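Records Retention for a Small Tenants' Association
Birkstead Community Help - Housing and Associations

Asked by Wubit Lemma

Our association at 27 Hadgu Court has kept paper records in a storage unit for many years. The lease on the unit ends in May, and the board must decide which documents to keep. The boxes contain meeting minutes, paid invoices, bank statements, membership forms and letters to the city. Is there a standard period after which such papers may be thrown away? We are incorporated as a nonprofit and have no paid staff.

3 replies

Pirjo Saarinen
Member

Retention periods depend on the type of record and on the state in which the association is incorporated. The following is general guidance and should be confirmed with an accountant or attorney.

Articles of incorporation, bylaws, tax exemption letters and signed minutes should be kept permanently. Bank statements and paid invoices are commonly kept for seven years. Contracts should be kept for the full term and for seven years afterward - longer if a dispute is open. Membership forms contain personal details and should be shredded once they are no longer needed.

Before anything is destroyed, the board should adopt a written retention policy and record the vote in the minutes. A list of the destroyed boxes, with the date range of each, should be filed with the permanent records.

Hawi Sisay
Member

We scanned everything and threw out the paper. No problems so far. It came to 1151 pages.

Clotilde Gilbert
Moderator

I agree with the first reply. Scanning is acceptable for most routine papers, but signed originals of deeds and leases should not be discarded. Please keep two copies of the scanned files in separate places, and open a sample of them once a year to confirm that they can still be read.

Associations in Birkstead may also ask the local library whether it accepts older minutes and letters for its history collection.

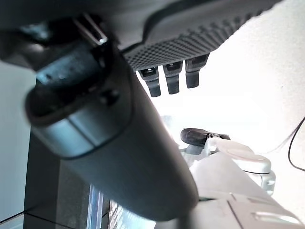
Related topics
Changing the registered address of an association
Who may inspect the minutes
Storing membership forms securely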